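I have lived in Manzano for 5 years and I have finally read the town's recycling rules. All of them. There is a chart. The chart has a second chart.

Yogurt cups: yes. Yogurt lids: no. Clear takeout tubs: yes, if the number on the bottom agrees with the number on the website, which moved in September.

So I've been saving the clear ones until I'm sure. It's going fine.

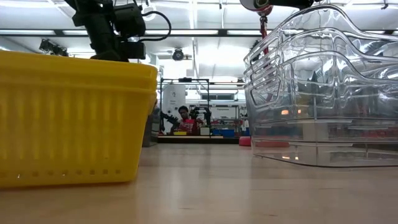 Escombe takes all of it, lids too, and you don't even have to rinse, a reply informs me within a minute. Good for Escombe. I'm told the schools are nice as well.

Anyway, I called the hauler, Skillesent. Their hold music is one song. I know the bridge now – I could sing you the bridge.

The person who picked up said tubs are fine but nested tubs count as "mixed material." I asked what they were mixed with. She said each other.

Last year's flyer promised the new system would keep 2000 tons out of the landfill. This year's flyer says 3000 and uses the same drawing of a happy bottle. 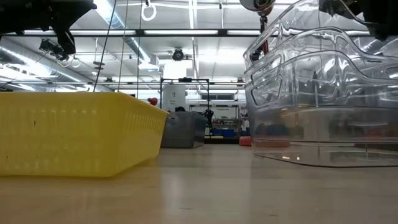

Yellow basket, clear tubs, no ruling yet.

Pickup is at 6 in the morning. If they leave a sticker on my bin again I'm keeping it. I have a page started.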